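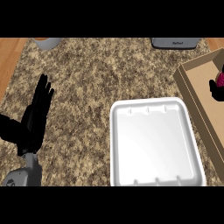

What is the Cadik Print Swap?
A trade-by-mail exchange for linocuts no bigger than a paperback. You send 14 prints and get 14 back, each by a different artist, one of whom will have gone a bit heavy on the ink.

Brovilura Press opens sign-ups for the seventh swap this Friday at noon. There is room for 200 printmakers, and the theme is "Weather Indoors." Last year's theme was "Birds," and the judges at Vanhove Gallery would like to thank everyone for the owls. There were a great many owls.

"We accept beginners, professionals and people who bought the carving tools in November and have been avoiding them," says swap organizer Fergus Cruickshank.

One full set goes on show at Vanhove before moving to the Bisadlow reading room, where Uldis Uibo will hang it in the order the envelopes arrived. He has declined all requests to reconsider.

Entry costs $7 and covers return postage. Please sign your prints in pencil, and let them dry before mailing.

Press contact: Fergus Cruickshank, Brovilura Press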